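Office Diary of the Legal Services Director, Pellon Tenants' and Residents' Law Office
May
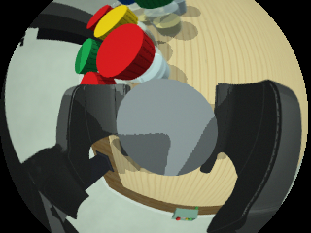 Morning

The office opened at the usual hour. I met first with Sylvain Fleury, who has carried the Babić matter from the beginning, to settle what will be filed with the court before the deadline. The family's claim concerns the denial of a ground-floor apartment to Mrs. Babić after her surgery. The request was made in writing, with a letter from her doctor, and the building's managers, Stosell, did not answer it for 60 days. When an answer came it was a single line.

Mr. Fleury wishes to plead the case under both the federal and the state fair housing laws. I agreed. I did ask that the section on damages be shortened. It runs to five pages and repeats the statement of facts. He will send a new draft by evening.

A call was received from counsel for Stosell at 10:30. She asked whether the family would consider mediation. I replied that the office would put the offer to our clients and that no filing date would be moved in the meantime. The call was courteous and short.

Afternoon

Mrs. Babić and her son came in at 2:00. The terms of mediation were explained to them, including the fact that nothing said in the room may later be used in court. Mrs. Babić asked whether she would have to sit across from the building manager. I told her that separate rooms could be requested. Her son was against the idea at first. She was less so — she would like to be moved before winter, and said this more than once. They have asked for time to discuss it at home, and the office has granted it.

I then reviewed the intake list with Theda Reinholz. There are 26 open requests for help, most of them from the Sundus Street buildings. Ms. Reinholz reports that several tenants there have received notices to leave with no reason stated. She has asked for copies of every notice and will compare the dates. If the notices followed the complaints made to the city about the heat, the office may have a retaliation claim to consider. I have asked her not to use that word with tenants until the papers have been read.

Evening

Mr. Fleury's draft arrived at 6:15. The damages section is now two pages and much stronger. I marked small changes to the third count and returned it to him.

Still outstanding: the doctor's signed statement, the second set of repair records, and a reply to the county bar regarding the summer interns. The copier contract must also be renewed. I left at 7:40.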